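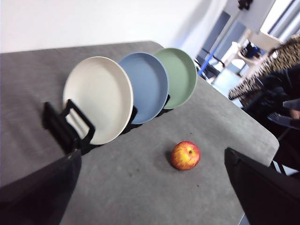 Progress report to the Wyss Fund, second half of the grant year

Marna Community Orchard and Cider Apple Archive
6 January 2025

Where we stand

When we applied for this grant in July we promised to survey the abandoned orchards of the Gutisthorpe valley, identify what was still alive in them, and graft the best of it before it fell over. The survey is finished. The identification is mostly finished. The falling over has gone ahead without any help from us.

We walked 27 old orchard sites and tagged 1189 trees. Of these, 1086 were alive when tagged, by which we mean they had leaves on at least one limb. Some people on the survey team hold a stricter view of what counts as a living tree. They were outvoted.

Identification

This has been slower than the timeline in our application, which was written in good weather. Old farm records in the valley name apples the way people name dogs, so we have three unrelated varieties all called Big Red and one variety with five names, depending on which side of the creek you ask. The owner of the last working orchard out there told us that every tree on his place was a Grorkness. We have since found four different apples in his rows. He has seen the results and remains of the opinion that they are all Grorkness.

We now sort by fruit first and paperwork second. Each sample is cut, tasted, scored for sugar and acid, and compared with the reference sheets. Shape turned out to be more useful than color, as color depends a good deal on how much sun the branch got and how recently anybody pruned the tree next to it.

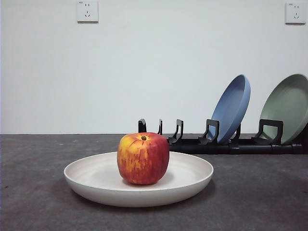

Tasting notes are kept on paper and typed up once a month. We had planned to use the tablet bought under the equipment line, and we do use it, chiefly for checking the weather. Gloves and cider juice are hard on a touchscreen. The notes themselves are in good order, although we have asked tasters to stop writing "fine" in the column marked Flavor.

Grafting

We made 231 grafts against a target of 200. Please enjoy that sentence, as it is the only target we beat. The young trees are in the nursery rows behind the pump house, fenced against deer. The fence is six feet tall. The deer have looked at it and we are adding another two feet before spring.

Rootstock came in late and cost more than we budgeted. We covered the difference by dropping the printed variety guide and putting a plain version on our website, where it is easier to correct. It has been corrected a lot.

Public days

Both pruning workshops filled up. The autumn tasting day was rained on from start to finish and still drew a decent crowd, most of whom stayed near the pie table. A good many left with a strong opinion about russets, and a few signed up to adopt a tree.

What is left to do

– Finish the unsettled identifications, including the Grorkness question.
– Move the strongest grafts to the permanent site once the ground is fit to dig.
– Raise the fence.
– Send you the final accounts, with receipts in date order this time.

We would like to move what remains of the travel line into rootstock for next season. The valley is not far away and the truck has, against expectations, kept running. Please let us know whether you need a separate form for that or whether this paragraph will do.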